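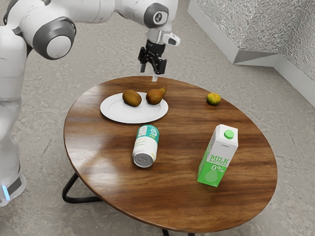
Setting up a pick-and-place task in simulation with Stestitis

This page covers one tabletop task from start to finish: loading the objects, checking the collision shapes, planning a grasp, and logging the result. It assumes Stestitis is installed and that you have already run the hello-arm page. You will need the Drallia object pack as well. If you only want to change grasp settings on a task that already loads, skip to step 4.

The task we are building has a single arm at the side of a round table. On the table are a plate with a kiwi and a pear on it, a citrus fruit by itself, a drinks can lying down and a milk carton standing up. The instruction given to the planner is "put the citrus fruit on the plate". The other objects are there to get in the way.

Last updated Sunday, February 15, 2026 by Sohail Lodhi.

Step 1. Make the task folder

Create a folder called citrus_to_plate inside your tasks directory. It needs three files:

scene.yaml
task.yaml
planner.yaml

Names are case-sensitive on Linux and not on Windows, so keep everything in lower case. Rundon, the task runner, reads the folder name and uses it as the task name in the logs. If you rename the folder later, old logs will not match up with new ones.

Step 2. Describe the scene

Open scene.yaml and add the table first. Everything else is placed relative to its top surface, and the loader reads the file from top to bottom. An object that refers to the table before the table exists will be dropped at the world origin with only a warning.

table:
 model: drallia/table_round_wood
 fixed: true

plate:
 model: drallia/plate_white
 on: table
 region: back_left

kiwi:
 model: drallia/kiwi
 on: plate

pear:
 model: drallia/pear
 on: plate

citrus:
 model: drallia/citrus_small
 on: table
 region: back_right

can:
 model: drallia/can
 on: table
 region: middle
 pose: lying

carton:
 model: drallia/milk_carton
 on: table
 region: front_right
 pose: upright

Regions are named as seen from the default camera, which looks across the table with the arm on the left. They do not turn with the robot base. If you move the camera, the names stay where they were, and this catches people out when they compare a saved render with the file.

The kiwi and pear should share one side of the plate so that there is a clear area left to put the citrus down. The loader will do this for you if you add pack: tight under plate. Without it, the two fruits are spread out evenly and the placing step often fails for want of space.

Step 3. Let things settle, then look at the collision shapes

Start the scene without the planner:

rundon load citrus_to_plate --no-plan

Objects are spawned slightly above their resting surface and allowed to drop. The default settling time is 40 simulation steps. That is plenty for the carton and the plate. It can be short for anything that rolls, and this scene has several of those. Raise it in task.yaml:

settle_steps: 895

It sounds like a lot, but with the planner off it takes very little real time. If the can is still moving when settling ends, Rundon prints the object name and its remaining speed. Treat that message as an error even though it is labelled as a warning. The planner takes its object poses once, at the end of settling, and will not notice if the can carries on rolling afterwards.

Now press C in the viewer to switch from the visual meshes to the collision shapes. Check these before going any further:

The plate must have a dip in it. If it shows as a flat disc or a solid dome, the model was loaded with convex hulls. Set collision: decomposed under plate and reload. With a convex hull the fruit sits on an invisible lid, level with the rim, and the height you plan for placing will be wrong.

The can should be a cylinder. A mesh with many flat sides will stop rolling in odd places, and the contact solver slows down.

The carton can stay as a convex hull. The cap on top is included in the hull, so the top of the shape will slope up to it from the edges. That makes the carton a little larger than it looks. For an obstacle this is fine. If you later write a task that picks up the carton, switch it to decomposed as well.

The citrus should be a sphere or close to it. The peel in the visual mesh is bumpy and none of that is needed for contact.

Press C again to go back to the normal view.

Step 4. Set up the grasp

The parallel gripper can approach a small round fruit from above, and that is the approach used on this page. Side grasps are possible, but the fingers come very near the tabletop and the planner throws most of them out.

In planner.yaml:

target: citrus
approach: top_down
gripper_start: open
candidates: 17
min_clearance: 0.01

Clearance is in metres. The candidates setting is the number of grasp angles tried around the vertical axis. For a sphere they are nearly all the same as far as the object is concerned, but they are not the same for the arm. Some need the wrist to turn near its limit. Trying several gives the planner a chance to find one with a comfortable wrist position.

Do not set min_clearance to zero to get more solutions. You will get them, and some will scrape the fingers along the wood.

Run the grasp check alone:

rundon grasp citrus_to_plate

Each candidate is listed with a score and, if it was rejected, a short reason. The reasons you are likely to meet are:

IK_NONE means the arm cannot reach that pose at all. If every candidate says this, the citrus is too far from the base. Move it in from the edge of the table or move the base.

WRIST_LIMIT means the pose can be reached but a joint is outside its safe range.

HIT_TABLE means the fingertips go below the surface. Check the finger length in your gripper file first. A wrong tool offset causes this more often than a bad grasp does.

HIT_OBJECT is followed by the name of the object. With the layout on this page you should not see it for the citrus, which is on its own.

Step 5. Plan the move to the plate

Add the placing half of the task to planner.yaml:

place_on: plate
place_region: free
release_height: 0.02
avoid: [kiwi, pear, can, carton]

The word free tells the planner to look for an empty patch on the plate big enough for the held object. It uses the poses from the end of settling, so if the pear has rolled across the plate the free patch will be somewhere else this time. Do not type in a fixed position unless you are chasing a bug.

The carton is the tallest thing on the table. The usual path runs along the back, from the citrus to the plate, and stays clear of it. If you swap the carton and the citrus round for a harder version, raise lift_height too, or the forearm may sweep through the carton even when the gripper itself passes over it. The planner checks the full arm against everything in the avoid list, but only if check_links is set to all. The default is gripper. Change it:

check_links: all

Then run the whole thing:

rundon run citrus_to_plate --seed 1453

Use a fixed seed while you are building the task. Once it runs cleanly, take the seed off and run it several times. A plan that only works with one seed usually points to a clearance that is too tight.

Step 6. Decide what counts as done

By default a task succeeds when the program finishes without an error. That is not enough here. The gripper can miss the fruit, close on nothing and carry out the rest of the motion perfectly well. Add a success test to task.yaml:

success:
 - citrus on plate
 - kiwi on plate
 - pear on plate
 - carton upright
 - gripper open

The test runs after a second round of settling. If the citrus is released too high it may bounce over the rim, and the second settling catches that. Lower release_height in small amounts until it stops happening.

Step 7. Save the run

Logs go to Prothero if you have it set up, or to a local folder if you have not. For a local folder:

rundon run citrus_to_plate --save runs/

Each run gets its own folder with the joint path, the object poses before and after, the planner settings and one still from the default camera. The still is taken at the first planned waypoint. To get one at the end as well, add --still last.

The format of the pose file changed in the December release. Older files will open, but the plate and the table are listed in the opposite order, and any script of yours that reads them by line number will need changing. Read them by name instead.

Known problems

Shiny table tops can upset the simulated depth camera. If you are planning from camera data and the surface has holes in it, turn reflections off in the renderer settings.

On some graphics cards the viewer freezes when C is pressed during settling. Wait for settling to finish first.

The on: plate rule does not check whether an object fits. Adding the can to the plate will load without complaint and then push the fruit off.

Next page: Swapping the target object from the command line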